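On Choosing a White: Notes from the Brastgate Apartment

Sep 1, 2019

Readers of this site will be aware that the apartment at Brastgate has been under repair since last December. The plaster is finished and the electrical work has been signed off. What remains is the matter of paint, which I had assumed would take an afternoon to settle and which has instead occupied most of the summer. The following account is offered for the benefit of other owners in the building, several of whom have written to ask what was decided and at what cost.

The apartment has two rooms facing the courtyard and one facing the street, with a narrow hall between them. The courtyard rooms receive no direct sun until late afternoon. The street room is bright from early morning, and the glass front of the bank across the road sends a second, cooler light back into it until noon. Any single white used throughout was therefore going to be seen under at least three different conditions. I did not give this enough weight at the outset and bought paint for the whole apartment on the strength of a small printed card.

That paint has since been returned, less a restocking charge. The store in Stumilby was courteous about it.

The difficulty with whites

Most of the paints sold as white contain a small quantity of some other color. Commonly it is black, yellow ocher, or a red or brown earth. The amounts are small and do not show on a card held in the hand. They show very clearly on a wall, where the paint surrounds the viewer and is reflected back and forth between surfaces. A white with a little yellow in it becomes cream in a small room. A white with a little black in it may look clean at noon and dull by dinner. In a room with a dark wood floor, as in the two courtyard rooms, the lower part of the wall picks up brown from the boards, and the upper part does not.

There is also the question of what is already in the room. The window frames at Brastgate were painted by the previous owner in a brilliant white gloss, and I had intended to leave them alone. Next to that gloss every softer white I tried looked soiled. The frames have accordingly been added to the work, and the schedule has been extended to allow for it.

Advice received

I consulted Pichit Chaiyaporn, who decorated the stairwell of this building and whose work there has held up very well. He was good enough to spend an hour in the apartment. His recommendations were as follows, and I have adopted them nearly in full.

Samples should be painted on large sheets of lining paper and moved from wall to wall. A patch painted straight onto the plaster is seen against whatever surrounds it, and it can leave a ridge that shows through the final coat. Two full coats should be given to each sheet, and a white border should not be left around the edge. The sheets should be looked at in the morning, at midday and with the lamps on, and also flat on the floor and high up near the ceiling, as the same paint will seem to be a different color in each position.

He also advised against choosing the ceiling color last. Ceiling white is usually bought in the largest can and given the least thought, and it covers a great deal of the area one sees on entering a room.

I prepared sheets in four whites. Two were from the Eglītis range, one was the store's own matte, and the fourth was a mineral paint called Nondard, which had been recommended to me for older plaster. The Nondard was pleasant to apply and has very little smell. It does have a chalky finish that marks when touched, and for the hall, where coats and bags brush against the wall daily, I did not consider it suitable. I continue to think it would serve well in a bedroom.

Of the two Eglītis whites, the warmer one was eliminated on the second day. Under the lamps it was plainly yellow. The cooler of the two contains a small amount of gray and was, on the printed card, the least attractive of the four. On the sheets it improved steadily. In the street room it held its own against the reflected light, and in the courtyard rooms it was quiet without looking dirty.
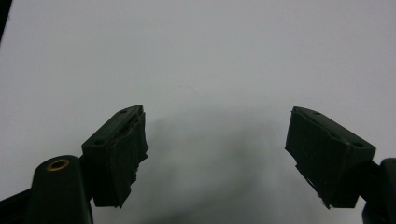
Nearly white at the top, a little grayer lower down.

A word should be said on evenness of tone. Visitors to the apartment have asked whether the courtyard rooms are to be painted in two shades. They are not. A plain surface in one color will commonly grade from lighter to darker depending on where the light enters, and a pale gray-white makes this easier to see than a cream does. Some people dislike the effect. I have come to regard it as the chief merit of a cool white, and I would ask anyone who is troubled by it to look at the sheets for a full day before ruling it out.

Costs

The quotation accepted for labor was 3147, covering three rooms, the hall, all ceilings and the preparation of the window frames. Paint and primer came to 1083 after the refund on the first order was applied. A separate quotation of 955 was obtained for the front door and its frame, and I have put this off to next year. The restocking charge was 30. These figures are given without tax.

It was possible to obtain the labor more cheaply. The lowest bid, however, made no allowance for sanding the old gloss, and on inquiry the firm confirmed that it proposed to paint directly over it. Owners seeking bids of their own are encouraged to ask this question in writing.

Present position

The ceilings are to be done first, then the street room, then the two courtyard rooms, and the hall at the very end, when no further furniture needs to pass through it. The radiators will be taken off the walls for the purpose. I had hoped to have them painted in the same color, but the Eglītis white is not sold in a finish meant for hot metal, and the nearest match in the store's book is slightly pinker. A decision on the radiators is outstanding.

The lining paper sheets have been kept, with the name of each paint written on the back, and may be borrowed by any owner in the building who wishes to try them at home. Please return them rolled, with the painted side facing outward, as the matte finish creases if folded. The Nondard sheet is already on loan to the second floor.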